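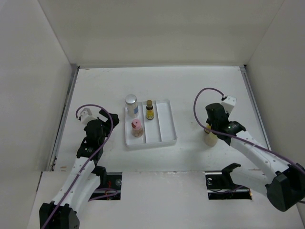 September, 4:40 pm. Condiment tray again. Anika wants the three-slot tray to be the standard home for the kitchen bottles and I am still not sold. Her sorting rule is tall stuff at the back, short stuff in front, one kind per slot. Fine on paper. But with the silver-lidded jar and the pink-lidded one both in the left slot and the little yellow-label bottle in the middle, the right slot is bare and I couldn't tell you what the rule was from looking at it. The tall jar also sticks up well past the back rim. The rim is low. I don't trust it to hold anything top-heavy if somebody bumps the table.

Vivek says the slots are wide enough for anything we buy. Maybe. He said the same about the Ludley rack, and that one is in the closet.

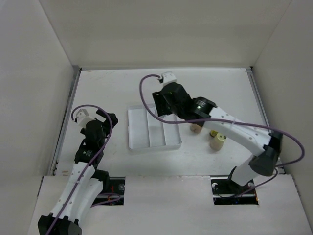
The other claim is that the dividers make wiping down quicker. I doubt it. Two thin walls running front to back means four inside corners at each end where pepper collects, and you can't get a folded cloth along them without turning the whole tray over. A plain tray would do. Saskia disagrees, says use a brush. We do not own a brush.

Want to try it with the bottles grouped by how often they get used, and skip height altogether. Leilani cooks the most so she should pick the order.
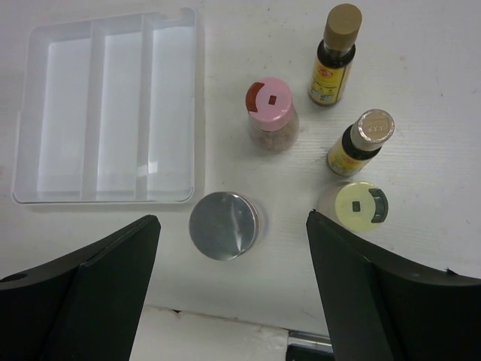 Tray empty, five containers out to the right.

Not settled: whether the sauce bottles share a slot. Both have yellow labels and from above you are going by the caps, tan on the tall one, silver on the shorter. Darnell suggested marking the lids. I'd want to see him keep that up past one refill.

Leave tray where it is tonight. Ask Anika what goes in the right slot.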